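Small bins, fewer headaches

I used to think the bedroom wastebasket was the one thing in the house that looked after itself. Then I got the guest room ready for Eluned Wynne in December, and found a cotton swab and half a cough drop stuck to the bottom of the bin. Lovely! So now the little bins get the same treatment as everything else, and it takes me 4 minutes a room, tops.

First I pull the bin out from beside the nightstand so I can get at all four sides (it's amazing what lands on the carpet back there). The old bag comes out before anything else. Gather the rim in one hand, give it a twist, and lift straight up — if you drag it over the edge you'll be picking fluff and tissues off the floor afterward.

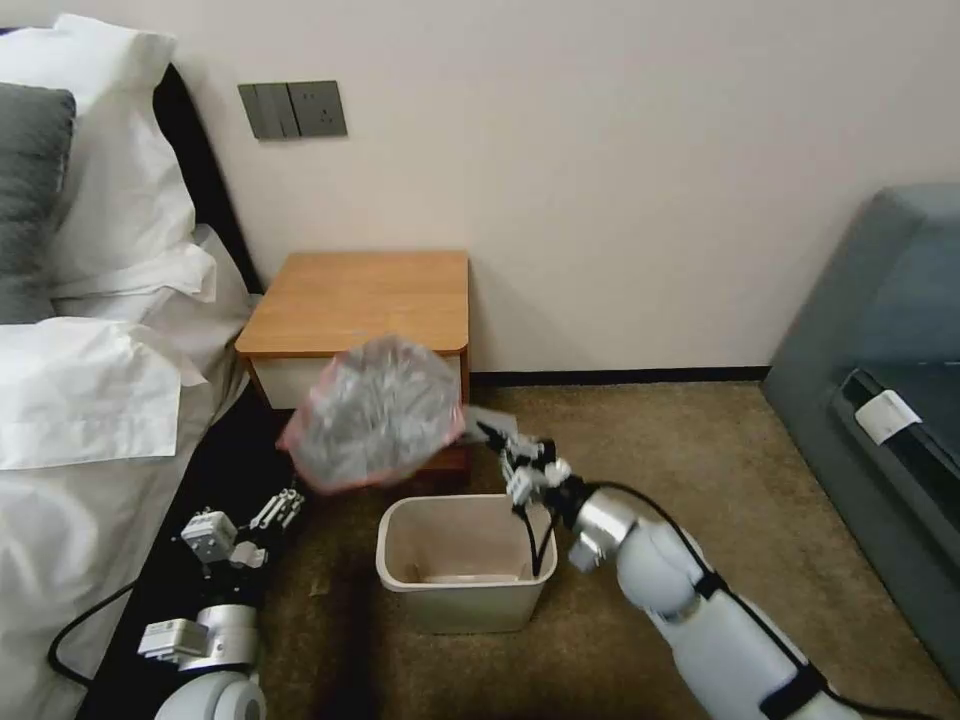

While the bag is off, wipe the inside with a damp cloth and a drop of dish soap, and go under the rolled rim too, where the dust likes to sit. Dry it well or the new liner will cling to the sides and drive you crazy.

Clear bags are my favorite for bedrooms. You can spot an earring before it goes out with the trash, and yes, I'm speaking from experience. I buy mine in a box of 1000, which sounds ridiculous, but they're thin and they live in a shoebox under the sink.

If your bags slide down, tie a small knot in one corner of the top so it fits snugly around the rim. And tuck a couple of spares flat underneath the liner — next time you change it, the new one is right there waiting. I do the bins before I strip the bed, then vacuum last.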